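Plandel community network

The Plandel community network is a locally owned broadband and telephone service covering the upper Plandel valley and the hamlets of Dura and Eten. It is run by a members' society, the Plandel Network Society, and supplies fixed wireless internet, with a fibre connection along part of the valley floor. It was set up after the valley's only commercial provider withdrew its copper-based broadband service.

Background

Before the network was built, homes in the valley were served from a single exchange at Maddocks, at the lower end of the valley road. Lines to the farms beyond Dura were long, and many had been repaired with short lengths of different cable over the years. Speeds at the far end seldom allowed video calls, and the service often failed in heavy rain. Mobile coverage was limited to the ridge above Maddocks and a short stretch of road near the chapel in Dura.

The provider announced in October that it would stop selling broadband from the Maddocks exchange and would not replace ageing equipment there. Existing customers were moved to satellite packages or released from their contracts. Voice lines were kept for a further period. Several businesses in the valley, among them the laundry, the sawmill and two guest houses, had by then come to rely on card payments and online bookings, and for a time went back to taking cash and writing bookings in a diary.

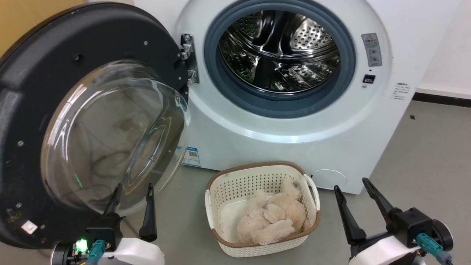

Front-loading washing machine with the door open.

A public meeting in Dura hall agreed to look into a shared service. The first proposal was for one satellite link at the hall, to be used by residents in person. This was dropped when the cost of data was worked out, and a second plan was drawn up for a radio link from the ridge above Maddocks, where a commercial fibre route passes beside the road.

Construction

The first mast was put up on the ridge, on land leased from a farm at a small yearly rent. It carries a radio link to a second mast above Dura, which in turn serves a relay at Eten. There are now 5 masts in all, 3 of them powered by solar panels and batteries. The remaining two take mains electricity from nearby farm buildings.

Homes are connected by a small dish fixed to a wall or chimney. Where trees or the shape of the ground block the line of sight, a dish may be placed on a pole up to 25 metres from the house and joined to it by buried cable. Members dug many of these trenches themselves, and the society lent out a mole plough for the purpose.

Fibre was added later between Maddocks and Dura. It follows the old tramway bed for most of its length and crosses the river in a duct under the footbridge. An extension to Eten was surveyed but not built, as the route would have passed through a rocky section needing costly digging.

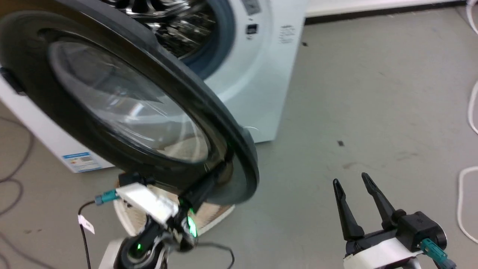
Article by Hefin Yorath
Section: Rural communications

Ownership and charges

The society is owned by its members, each of whom holds one share and has one vote whatever the number of connections at the address. Shares cannot be sold and are refunded when a member leaves the valley. Households pay a flat monthly charge of £23, with no limit on use. Businesses pay a higher rate and receive a fixed address and priority repairs. Dura hall and the primary school are connected without charge.

Any surplus is held in a repair fund. A proposal to use part of it to lower the household charge was put to the annual meeting and narrowly defeated, on the argument that the batteries at the solar masts would soon need replacing.

Reliability

Most faults have been caused by weather. Ice on the ridge mast has twice put the link out of line, and the Eten relay loses power during long spells of low cloud in winter. A spare battery is kept at Eten farm and can be carried up to the relay on foot. The longest break in service followed a lightning strike that damaged equipment at Dura, when the upper valley was without a connection for three days.

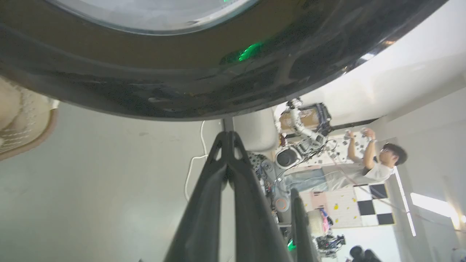 After that failure the society fitted surge protection at every mast and arranged for a backup link over the ridge to the west. The backup is slower than the main route and is meant for telephone calls, email and card payments. It comes into use automatically, and members are asked to avoid large downloads until the main link is restored.

Telephone service

Voice calls are carried over the same network. Members may keep their former numbers, provided the request is made before the old line is given up. As the telephones do not work in a power cut, the society lends battery units to households with no mobile signal and to anyone with a medical alarm.

See also
Community broadband
Fixed wireless access
Maddocks exchange
Upper Plandel valley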